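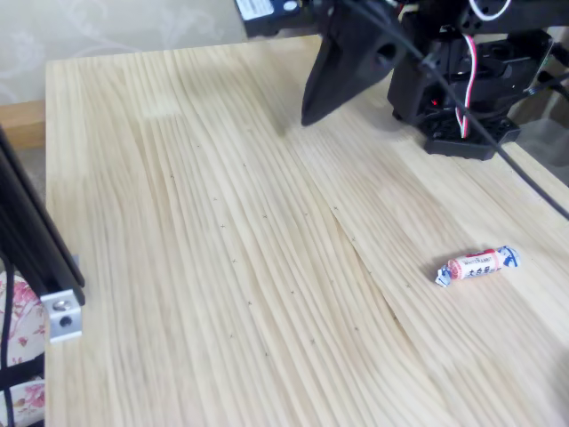

On the Keeping of Sweets in a Reading Room

It has been the custom of the Gredia Reading Room to offer a wrapped sweet to each member on arrival. The practice was begun by Cempaka Chong in her first winter as honorary secretary, when the heating was unreliable and attendance had fallen to 8 persons on some evenings. It was never entered in the rules. I record it now as one who served the Room for many years, and who has been asked more than once how the custom came to be kept and what purpose it served.

The sweets have varied. In the early period they were boiled fruit drops, bought by weight from Subramaniam, the grocer opposite the bus station. These were found to stick together in damp weather. Barley sugar was tried and given up. Milk sweets in twisted paper, of the White Rabbit kind, were adopted afterwards and have been retained, though I am aware that certain members continue to prefer a peppermint.

I should like to set down a few remarks on the milk sweet in particular. It is firm when cold and should be allowed to soften in the mouth before any attempt is made to chew it. Members with dental work have been advised accordingly. Beneath the outer wrapper there is a thin inner layer made from rice, and this is meant to be eaten. Newer members have often spent some minutes trying to pick it off, and Mrs Chong would go over to them and explain in a low voice.

The question of noise was raised formally on two occasions. It was the view of the late chairman that the unwrapping of a sweet during a reading amounted to an interruption. Fitriani Yusof, who read to us from her own translations each December, took the opposite view and stated that she found the sound companionable. The matter was settled by asking that sweets be unwrapped before the reader stood up. This has been observed by most.

Supplies and Storage

For the benefit of those who may wish to follow the same practice in their own societies, the arrangements are as follows. A bag of 200 sweets is bought at the start of each season and kept in a Tiltar tin with a close lid. The tin is placed in the lower cupboard, away from the radiator. Any sweets remaining in the spring are given to the children's group, and a new bag is bought in the autumn. The membership at present stands at 54, and there has seldom been a shortage.

It was once proposed that the sweets should be handed out by means of a Flidar dispenser, which a member had seen at a seaside hotel. The proposal was considered and declined. The offering of the tin by hand allows the person at the door to greet each member by name, and several of our older readers have told me that they value this more than the sweet itself.
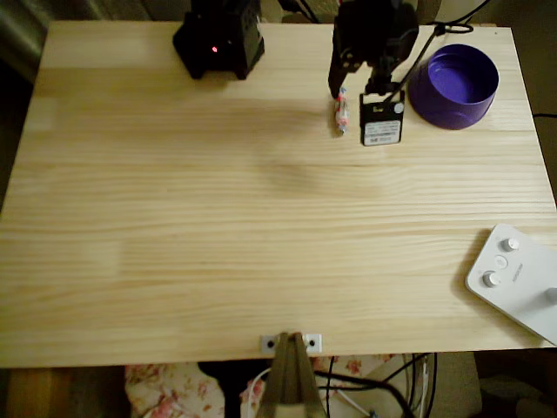
Tables and Their Care

A word is also due on the subject of tables, which suffer from sweets more than might be supposed. Pale pine marks easily. A sweet that has been unwrapped and set down, even for a short time, will leave a sticky patch, and dust will gather on it. A cloth wrung out in warm water is sufficient in most cases. Scouring powder should be avoided, as it was used on the long table in the year 2000 and the dull area has never recovered.

Members are asked to place wrappers in their pockets or in the basket by the door. They are further asked not to leave them between the pages of books. I have found them in the atlas, in both volumes of the county history, and on one occasion in the visitors' book.

Mrs Chong has now given up the post of secretary, and the tin has passed to Miss Yusof, to whom all enquiries concerning peppermints should be addressed.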